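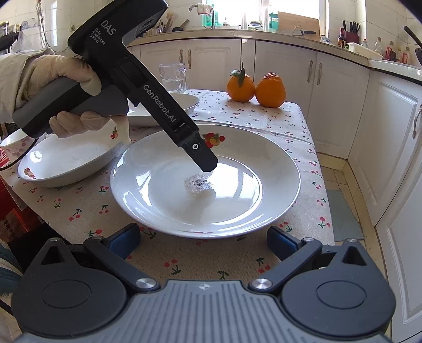 Cherry tablecloth: keep it or switch to plain?

trikiver_kitchen
Mine is the same sort of print. Fruit decal plates on top of it look busy to me. I'd go plain white.

Erby600
Disagree. The decals are small and most of the plate is white. Keep it.

mulis885
Keep the cloth, change the dishes. Pink blossom goes fine with red cherries. 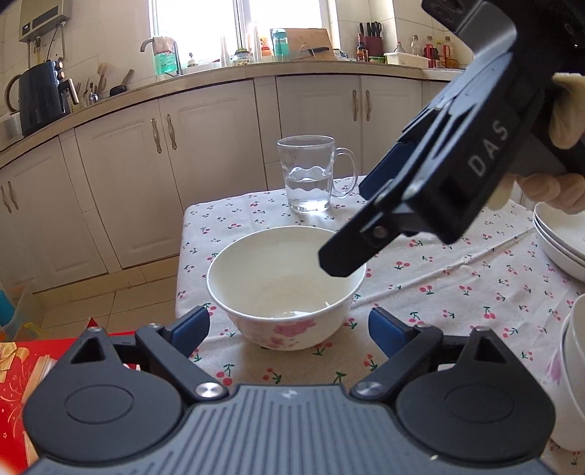

Blossom bowl and glass mug on the cherry cloth

trikiver_kitchen
Better, but that's still two prints. Plain cloth for me.

Erby600
Cream cabinets and white tile are plain enough already.

mulis885
Leaving it on until Sunday.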